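Do "two for" deals still work if people only want one?

I sell pickled radish and hot sauce online under the name Cirkano. Question at the bottom, as usual.

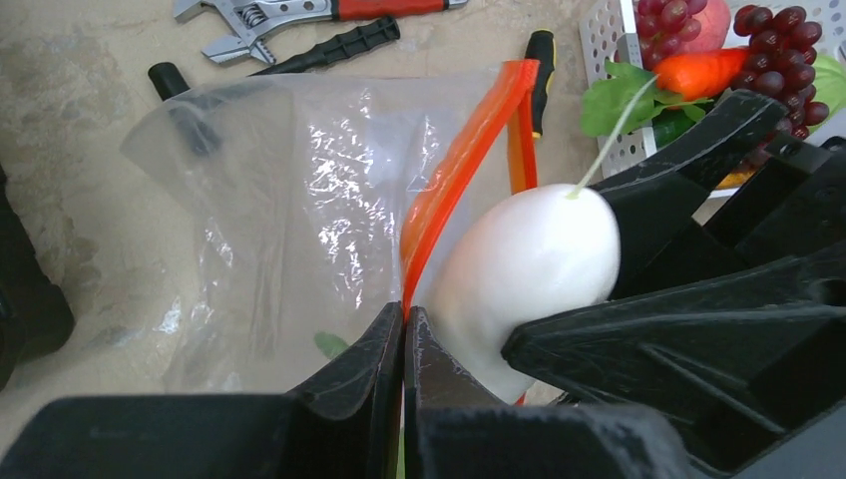

What I've tried so far

In February I ran two jars for the price of one and a half. Orders went up, profit went for a walk. Then I switched to 10 percent off everything and got emails asking when the jar deal was coming back. I have a mailing list and no patience. Do I bring it back, or train people to pay full price like adults?
Mimoza Karagiannis
Posted Mar 18, 2024

Bonifacio Quintana
Look at who bought. If it was mostly your regulars, you paid them to stock up early, and they'll be quiet until the cupboard is bare. I did this with candles at Bromusgate and had a lovely month followed by a very peaceful one. Keep the two-jar deal but make the second jar a flavor they haven't ordered before. Put an end date on it and mean it. My "final weekend" ran for most of a spring and people noticed.

Cristian Puma
just raise the price then discount it back, everyone does

Snežana Popescu
Please check your local rules before doing what Cristian says, a fake "was" price can get you in trouble. I'd try free shipping over a set amount, a little above your usual order. Customers will buy a jar they don't need to avoid paying postage. I have a shelf of them.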